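How to Get Stains and Smells Out of Plastic Cups (and When to Give Up)

Filed under: Kitchen, Cleaning
By Heidrun Camenzind
7 May 2024

I have read a lot of advice on cleaning plastic cups, and I don't believe most of it. Every page says the same thing: baking soda, vinegar, fizz, rinse, good as new. Then you look at the after photo and the cup is sitting in much brighter light than it was before. So I tried the usual methods on our own tumblers, the cheap kind that end up holding coffee, tomato juice and paint water in the same month. Some of it works. A fair amount doesn't.

What you need

Dish soap
Baking soda
A soft sponge and an old toothbrush
White vinegar
Denture tablets, any brand
A sunny windowsill

You do not need the special cup-cleaning powder. I bought a tub from Veduvo and it did what the denture tablets did, for a good deal more money.

Step 1. Wash the cup properly first

A surprising number of "stains" are plain old grease with coffee stuck to it. Use warm water and more dish soap than you think you should. Go over the underside of the rim with the toothbrush. If the rim is rolled, gunk collects right under the lip, and a sponge slides straight past it. Rinse and look again before you go any further.

Step 2. Baking soda paste for tea and coffee

Mix two spoons of baking soda with enough water to make a thick paste. Spread it over the inside, leave it for 58 minutes (I meant to leave it an hour and got impatient), then rub with the soft side of the sponge. Don't use the green scouring side. It takes the stain off and leaves scratches, and the next coffee goes right into them.

This is the one folk remedy I'd defend. It won't shift tomato.

Step 3. Skip the fizz

Vinegar on baking soda makes a nice show. Once the bubbles stop, most of what you have left is salty water. Use the vinegar alone, on a separate day if you like, for the chalky film that hard water leaves behind. Half vinegar, half water, 20 minutes, rinse.

Step 4. Denture tablet overnight

Fill the cup to the top with warm water, drop in one tablet and leave it until morning. Fill it all the way - if you stop short you get a clean cup with a brown ring. Wash it with soap afterward and rinse it twice.

Step 5. Sun for tomato and curry

I was sure this one was nonsense. Ambros Berchtold wrote in to say he puts his orange containers on the balcony rail and the color fades in a couple of afternoons. It took mine three, but he's right. Turn the cup so the stained side faces the light.

Checking your work

Stand the clean cup on something white and look at it in daylight. Kitchen bulbs are yellow and will flatter anything. Against a white surface you can compare the plastic with a color you trust, and a leftover tint has fewer places to hide.

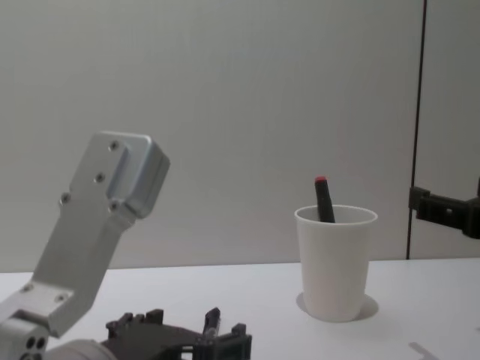

A plain white tumbler with a slightly rolled rim.

A matte cup is harder to judge than a shiny one. Tilt it toward the window and run a finger around the inside. If it drags, there is still film on it, so go back to Step 1.

Smells

Fill the cup with crumpled newspaper overnight. I can't explain it to my own satisfaction, but it beat lemon juice and it beat coffee grounds, which left me with a cup that smelled of coffee grounds.

When to give up

If the inside is scratched all over, cracked at the base or gone sticky, throw it out. Fabian Eberhard tells me he has revived sticky ones with rubbing alcohol - I tried it on two and wouldn't drink out of either. Keep one for paintbrushes and replace the rest.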